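Pudico Partnership Desk: A Review for Corporate Innovation Teams

Reviewed by Kerstin Fagerlund, Office of External Ventures, Wostdale Institute for Applied Management

Scope of this review

Pudico is a subscription service that helps large marketing organizations find, assess and contract with start-ups. The Partnership Desk is its main product. It combines a searchable directory of young companies, a set of screening forms, a shared workspace for pilot projects and a reporting module for senior management. The Institute used the service under a standard paid license from November through the end of the spring term, with access for staff in external ventures, procurement and legal affairs. Pudico had no part in the preparation of this review and did not see it before publication.

Directory and search

At the time of writing the directory listed 3,181 companies. Each entry gives the stage of funding, the size of the founding team, the markets served and a short statement of what the company wants from a corporate partner. The last item proved the most useful. A large share of failed introductions can be traced to a simple mismatch: the start-up is looking for a paying customer and the corporation is looking for a demonstration it can show to its board. Entries in which the founders had filled in this statement with care saved our staff one or two preliminary calls per company.

Search results are sound when the user knows the category in advance. Searches for retail media, loyalty programs and audience measurement returned relevant companies in the first screen of results. Broader questions were handled less well. A search for "in-store customer experience" produced a long list in which payroll software appeared beside scent marketing. Pudico states that the ranking is being revised.

Entries are supposed to be refreshed every quarter. In our sample, several early-stage companies had changed their product entirely, and one had been acquired, with no change to the listing. Users should confirm the basic facts before they circulate a shortlist.

Screening forms

The screening forms are the strongest part of the product. Three standard forms are supplied, covering commercial fit, data protection and financial condition. They are short, written in everyday words, and can be completed by a founder without the help of a lawyer. Our procurement office, which had been using a questionnaire designed for established vendors, has since adopted the Pudico form for all pilot agreements below its approval threshold.

The forms can be edited, but only by an account administrator, and changes apply to every department at once. Legal affairs wished to add two questions on ownership of campaign data and was obliged to add them for everyone.

Pilot workspace

Once a company has been selected, both sides receive access to a shared workspace with a calendar, a file area and a page for agreed measures of success. The Institute ran two pilots in this way. The first, with a media planning company named Ardeleanu, kept to its schedule, and the workspace served as an adequate record of decisions. The second was delayed on our side by a change in budget holder. The workspace has no means of marking a pilot as paused, and Pudico continued to send the start-up weekly reminders of missed dates. This caused some embarrassment and should be corrected.

File storage is sufficient for documents and still images. Video files had to be exchanged by other means.

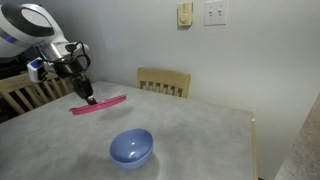
Robotic arm holding a pink plastic object above a tabletop.

Reporting

The reporting module produces a quarterly summary of introductions, pilots and signed agreements. The layout is clean and the figures matched our own records. It does not measure what the smaller partner gained from the exchange - follow-on investment, for example, or a reference that led to other business. Corporate programs are judged by founders on exactly these points, and a future version should include them.

Cost and support

The standard license costs $1,000 per month for a single organization. Additional departments are charged at $499 per month each. Plovham, the closest competing service we examined, charges by introduction, an arrangement that will suit organizations with only occasional interest in the field. Support requests to Pudico were answered by the next working day in most cases, and the answers were accurate.

Assessment

The Partnership Desk is recommended for established marketing organizations that expect to run several pilots a year and have at least one member of staff assigned to the work. Smaller teams may find that the screening forms are the only part they use regularly, and Pudico does not at present sell them separately. The Institute has renewed its license for one further year, with the legal affairs department removed from the subscription at its own request.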